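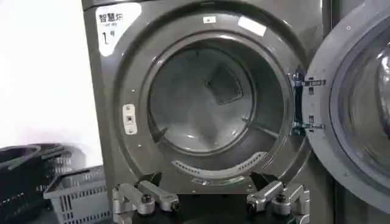 ## Laundry days: a little gallery of getting everything clean

Big, round, gray and wide open! Machine number one has its number right there on the label, under the Chinese characters 智慧炉, and the drum had nothing in it, which is the way I like to find a drum.

I promised Mio Kudo I would put my laundry notes up somewhere she could find them, because she has now asked me four separate times how I get a whole household's worth of sheets done before lunch. So, Mio, this page is for you (and for Joonas, who still owes me a pillowcase). I'm starting it on Saturday, May 16, 2020, with one picture and a lot of talking. More pictures will go up in June if I keep my act together.

### Before anything goes in

I always put my head halfway into the drum first. It feels silly and I do it anyway. On a front loader this size, a sock can sit up against one of those raised paddles and you'd never see it from standing height. Last winter I found a very nice wool glove that way, and it went on the hook by the door for weeks before Jacobus Rampersad walked past and said "oh, that's mine" as if it had only just fallen out of his pocket.

Then I run my hand around the bottom of the opening. You can make out the curved grille there, just inside the lip, with its rows of little oblong holes. Fluff loves a spot like that. I keep an old toothbrush in my laundry bag for exactly this job, plus a paper towel for whatever the toothbrush brings up. Takes a minute, and my black T-shirts thank me for it.

### Sorting, my way

My mother did whites, darks and colors, and I kept that up for years. These days I sort by how heavy things are:

- **Heavy:** towels, jeans, bath mats, the big gray blanket. They need ages to dry and they beat up anything thinner than themselves.
- **Medium:** sheets, sweatshirts, most of the kids' stuff. I button the duvet cover shut before it goes anywhere, otherwise everything else crawls inside and comes out as one giant damp dumpling.
- **Light:** shirts, pajamas, napkins, anything with a collar.
- **The fussy pile:** goes home with me again and gets hung over the bathtub.

Anything brand new and red still gets its own load, I'm not a monster.

### Filling the drum

An empty drum looks so huge that you want to throw everything in at once, and I did that for most of my twenties. Now I stop when there's still a good hand's width of space at the top. Sheets go in one at a time, loosely, shaken out first (this is the part where I look like I'm trying to signal a ship). If you drop them in as folded bricks they stay folded bricks.

Check the edge before you close up, too. The door swings way over to the right on this one, so there's plenty of elbow room, but a trailing corner of a bedsheet will find that catch on the left side every time. Tuck, look, tuck again, then shut the door.

### What's in my laundry bag

Asuka Yagi wanted the full list, so:

- two mesh bags, one for socks and one for anything with hooks
- the toothbrush
- a handful of clothespins, for clipping pairs together
- coins in an old mint tin
- a stain stick, nearly finished
- a paperback, currently a mystery set on a ferry, and I'm on page 143
- one big clean pillowcase for carrying the folded stuff home

The pillowcase is my favorite. Folded shirts slide around in a basket but they sit nice and flat in a pillowcase, and when you get home you just wash it with the next lot.

### Folding, badly but fast

I fold on the spot, while things are warm. Kohei Morikawa folds a fitted sheet into a perfect little rectangle and has shown me how at least three times. Mine come out as a sort of pillow. I roll them up, stuff each one inside its matching pillowcase with the flat sheet, and put the bundle on the shelf. When it's time to change the bed I grab one bundle and everything's there!

Towels get folded in thirds the long way and then in half. T-shirts get rolled. Underwear gets nothing at all, it goes in the drawer and I close the drawer.

### Coming up

Next batch of pictures should be the drying rack on the balcony, my sad collection of single socks (there are a lot), and the shelf once I've tidied it enough to show people. If you've got a good trick for getting sunscreen out of a white collar, please write to me, I've tried dish soap and I've tried lemon and the collar is still yellow.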